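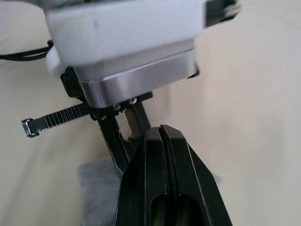
2 min read

5.2 Failure of the cable restraint

Figure 4. Wrist camera view during the towel task, with the cable tie at left of the bracket.

Of 1,095 grasps, 50 ended in a protective stop. We blamed the Flinby controller first, as one does. Moradi then replayed the logs and found that the stops clustered at one wrist angle, where the tail of the tie (Figure 4) snagged the cloth and the force limit tripped – correctly, to our embarrassment. Ó Conaill trimmed the tail flush. The next 10 runs at that angle finished without a stop. The controller has received our apology.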